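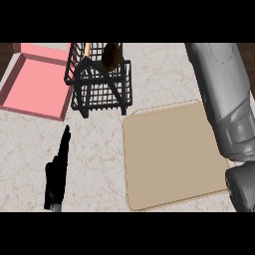 Pink tray on the marble counter.

Breakfast for my mother-in-law

In April my husband's mother, Wulan, stayed with us for three weeks. At home I was used to drinking only coffee before work, so I was a little afraid of her mornings. She wakes up at 5 and she wants to eat with other people, at a table, sitting down.

The first days I was not good company. I looked at my phone and answered with one word. Then she began to tell me about the bakery in Hutchins where she worked when she was young. They made 233 rolls each morning, and the owner, Mr. Zwahlen, wrote the number on the wall with chalk. If one was missing, he asked everybody.

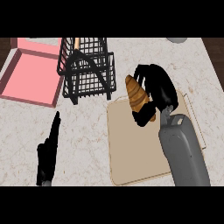 What I kept from her visit

I still get up 20 minutes earlier than before. My friend Sekar does not believe it. I eat bread with butter and I leave the phone in the bedroom. On Sunday mornings I call Wulan, and she asks first what I ate, and only after this she asks about her son.

She wants to come again when the rain season is finished.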